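Salt, Ledgers and Bad Handwriting: The Torora Toll House
Final report, Local History Methods
December 24, 2025

My project set out to explain why the salt toll at Torora collapsed. I picked the subject over the others on the list because the records looked short. They are short. They are also written by two clerks who appear to have hated vowels.

The toll house opened in 1683 on the river road between Plenow and Vatska. Every cart of salt paid by the sack, and the clerk wrote down the driver's village, the number of sacks and the sum. For the first few decades the books are dull in the way a historian is supposed to enjoy. Salt goes up the road, coins go in the box, and somebody complains about the mud.

Then the sacks start to disappear. The last ledger, which closes in 1731, has whole weeks with nothing in it except the price of candles. My first draft blamed a war. I spent most of December looking for this war and can report that it was somewhere else.

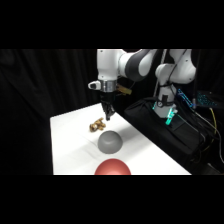

Why did the carts stop coming to Torora?

They took the ford at Ostrowski Mill, where the crossing was free and the mud was no worse. The Vatska market books show salt arriving in the same amounts as before, so people were still buying it. They had simply found a way around the man with the box.

The toll keeper seems to have worked this out late. His letters to Plenow ask for a chain across the ford, then for a guard, then for his back wages. Only the chain was approved, and I found no record of anyone paying for it.

The weak point of my argument is the market books, which are copies and skip several winters. I also read one abbreviation as "salt" throughout, and it could be "malt." If it is malt, please see my next report, which will be about beer.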